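4. Specifying the purchase before making it

4.1 Why we started with the shopping list

Papers on robot manipulation tend to mention their equipment in one sentence, usually the one nobody reads twice. An arm was used; a gripper was attached; the results follow. The months in which the arm was chosen, argued over, quoted for and quoted for again are left out, presumably out of kindness. We put them back in. The present section deals with how the laboratory at Clermont arrived at a list of equipment for tabletop board-game tasks, and with how much of that list could be settled before a single order was placed.

The starting position was ordinary. The group had been promised a capital sum and told that it must be committed within the financial year. It had no arm, no gripper, no table of the right length and no agreement about which of these to worry over first. The first draft of the budget, prepared in January, gave four fifths of the money to the arm. The gripper had a single line. The table was listed under "furniture, misc." and shared that line with a coat stand. The coat stand was approved.

We do not think this draft was foolish. Arms are expensive and come with brochures. Tables are cheap and come with an Allen key. It is natural to spend attention in proportion to price, and most purchasing forms are laid out to encourage it. What the form cannot show is that a cheap item bought wrongly can make a dear one useless for a term, and that the cheap item will by then be the one with the longer delivery time.

4.2 The planning model

Each candidate set-up was therefore built in simulation first. The planning tool, which we call Kusorari, is a thin layer over an existing physics engine. It reads the equipment list from the same spreadsheet that the finance office uses, places each item in a model room and runs a fixed set of board tasks on the result. When a line in the spreadsheet changes, the room changes with it. This arrangement was chosen partly for rigour and partly to stop two versions of the list from drifting apart, as they had done in the past with some force.

The model room is furnished as a room would be, with a desk, a window and a clock, on the grounds that equipment has to share its space with such things. An earlier version had bare floor in every direction and gave every arm full marks for reach. Reviewers of the budget liked it very much. Figure 4 gives two views from the version we kept.
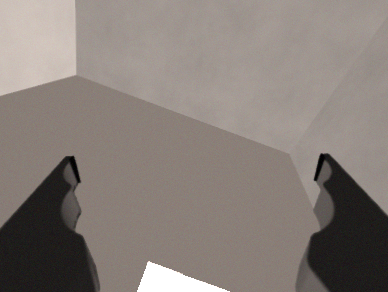 The gripper was the first item on which the model and the budget disagreed. The single line in the January draft had been filled with a parallel gripper chosen for its payload, a strange thing to choose it for when the heaviest object in the study is a chess king. What matters on a crowded board is how much room the fingers need on either side of the piece. Seen from close in, with the two dark fingers wide apart over a plain surface and narrowing to small angular tips, it is plain that the tips are only a small part of what has to be fitted between neighbours. The bodies below them are broader, and a body that clears one square may well be visiting the next. We therefore scored grippers on the space taken up by the whole finger along the approach path, and gave tip width only a minor weight.

This had a direct effect on cost. Two suppliers were asked to quote. Fidberg offered a gripper with fixed fingers at the lower price. Queiroz offered a dearer body with fingers that could be swapped, and a blank finger set that could be machined in house. On the purchase price alone Fidberg won without getting out of its chair. Once we added the cost of replacing the whole gripper each time a finger shape proved unsuitable, the order was reversed. We assumed 2 changes of finger shape over the life of the equipment. A colleague described this as optimistic, and she has been in the field longer than we have.

4.3 Trials and their price

For each candidate we ran 400 simulated pick-and-place trials, spread over board positions from sparse to crowded. A further 500 were run on the leading candidate alone, varying the place of the board on the table. The trials cost us some electricity and the patience of the people who share the cluster. We mention the second item because it does not appear in any budget template we have seen, yet it is finite, and we have now found the bottom of it.

The trials were not meant to predict how well a real arm would do. Friction in the model is tidy, pieces are never sticky, and no one leans on the table. We used the results only to rank equipment lists against each other, and dropped any list that failed for reasons of plain geometry. A set-up that cannot reach the far rank in a perfect world is unlikely to manage it in Clermont.

Geometry turned out to be a stern enough judge. Three of the lists were dropped because the arm, mounted where the room allowed it to be mounted, had to fold itself up so tightly over the near squares that the elbow met the upper arm. Another was dropped because the pedestal it called for was deeper than the gap it was meant to stand in. This last fault could have been found with a tape measure. We record it here in the hope that others will own one.

4.4 Reach, light and the table

The second disagreement concerned the table. The coat-stand line had allowed for a short one, on the reasoning that a chessboard is small. The model suggested that the board was the least of it. An arm needs somewhere to be when it is not over the board, the captured pieces need somewhere to go, and the person resetting the game needs a side to stand at where the arm has no business. We moved to a long table with the arm on a separate pedestal at one end. The pedestal costs more than a bracket fixed to the table top, but it keeps the arm's movements from being passed on to the pieces through the table.
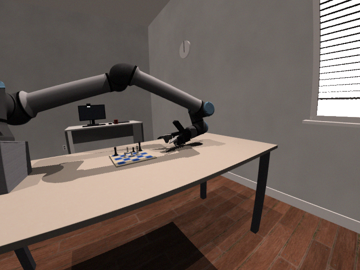
Light had no line in the budget at all. It was assumed to be supplied by the building. In the model, the arm threw a large shadow over the board in many of its working poses, and the share of the board in shade changed from one move to the next. A camera meant to tell a dark piece from a light one would be doing so under conditions that the robot itself kept rearranging. We added two diffuse lamps and a blind for the window, moved the money from the arm's extended warranty, and were asked in writing whether we were sure. We replied that we were.

The camera line was left open on purpose. Camera prices move faster than our approvals do, and by the time a named model has been signed off it has often been withdrawn. We entered a ceiling price and a short statement of what the camera must be able to do, and asked that the choice be made at the point of order. The finance office accepted this after a discussion that we enjoyed less than they did.

4.5 The list as ordered

The final list differs from the January draft in every line except the arm, which is the same arm. Its share of the total fell from four fifths to a little over half. The difference went to the gripper and spare fingers, the table and pedestal, the lamps, and a sum held back for things we had failed to think of. We set this last sum at 5 per cent. The university's guidance on such sums is that they should be itemised, and we have itemised ours as "unforeseen".

The list was frozen on 2022-02-26. Adjoa Frimpong, who kept the spreadsheet, then locked the file and declined to tell the rest of us the password, a step we would recommend to any group with more than one senior member. Changes after that date had to be made by written request and had to name the line from which the money would come. Requests fell off sharply. One, for a second coat stand, is still pending.

4.6 Limits of the approach

The method favours equipment whose shape is well documented. Where a maker supplies good drawings, the item can be placed in the model within a day. Where the drawings are poor, someone must measure a brochure with a ruler, and the item then looks worse than it may deserve because we pad its outline to be safe. Fidberg's drawings were the poorer of the two, and it is possible that we have partly bought a gripper on the strength of its paperwork. We repeated the comparison with the padding removed. Queiroz still came out ahead once finger changes were counted, though by less.

Nor does the model say anything about delivery, servicing or the temper of the software that comes in the box. We scored these by hand, from references supplied by other laboratories, and gave them a quarter of the total weight. The weights are listed in the appendix. They were agreed by the authors over one long afternoon, and a reader who prefers other weights can enter them in the spreadsheet and obtain a different robot.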